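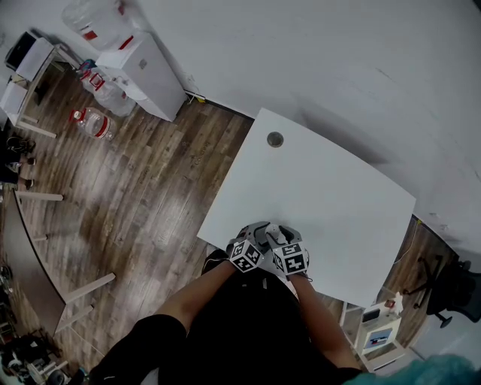 Release No. 243

STOVVILLE, November 2020

Fleveck Opens Shared Workroom on Bosman Street, With Plain Desks, Plenty of Floor and Water for Everyone

Fleveck is delighted to announce that its new shared workroom on Bosman Street is open to small teams and people working on their own. The room has been in the planning since last winter, and we could not be happier to see people sitting down and getting to work in it!

Anyone who visited our old rooms on the north side of Stovville will remember how tight they were. Desks stood back to back, bags had to go out in the hall, and getting to the water meant asking two people to move their chairs. When we took the lease on Bosman Street, the first thing we wrote on the plan was "space to push a chair back," and that line stayed on every plan afterward.

The desks come in more than one shape. There are white rectangular ones, with a round grey grommet near the far edge so that cables can drop straight through instead of trailing across the top. These are meant for close work with the hands, the kind where you want a clear, pale surface and nothing else in your way. There is also a curved desk with a dark top and pale wooden legs, a favorite with our early members (several of them asked for it by name on their first morning). A small white table with thin legs holds a black monitor and leaves the bigger desks free.

Chairs are black, with mesh backs, and they roll on casters. Members are welcome to move them from desk to desk, and we ask only that they go back before the room closes.

The floor is a brown wood-grain laminate, and it catches the light in long streaks across the planks. We looked at carpet tile first. Laminate won because so many of our members work with small parts, and a dropped screw is far easier to find on a hard floor. The walls are plain white, including the one that curves, and we plan to leave them that way through the first year. Members who want to pin up drawings can borrow a standing board from the front office.

Water was the request we heard most often in our spring survey, ahead of parking and even ahead of coffee. The room has a white dispenser cabinet with a large clear jug on top, and the extra bottles, with their red labels, are kept right beside it. There is no charge for water. If you empty the jug, please tell the front office and someone will come and change it.

Bags and equipment may be kept on the floor by the desks during the day. Lockers are on order from Vadutia, the Stovville workshop that also helped us lay out the room, and we expect them before the end of the winter. Until then, please take valuables home with you. Shoes may come off if you like to work that way, and quite a few people do.

"We wanted a room where you can sit down, put both hands on the desk and start," Fleveck said in a note to members this week. "It is bright, it is simple, and we are so pleased with how people have settled in."

Membership is offered in two forms. A day place costs $20 and can be booked up to 3 weeks ahead. Teams that need the same desks every day may take a monthly place, with rates available from the front office. The workroom covers 2000 square feet, and bookings are limited so that desks can stay well apart. Face coverings are required at the entrance and in the hallway, and current local health rules apply throughout the building.

Short visits can be arranged on any working morning in November. Please write or call ahead so we can let you in, as the street door stays locked. The entrance is the second one past the loading bay, and the bicycle rack is around the back.

About Fleveck

Fleveck runs shared workrooms in Stovville for people who make, test and repair things. The Bosman Street workroom is its largest so far.

Press contact: Fleveck Front Office, Bosman Street, Stovville

- End -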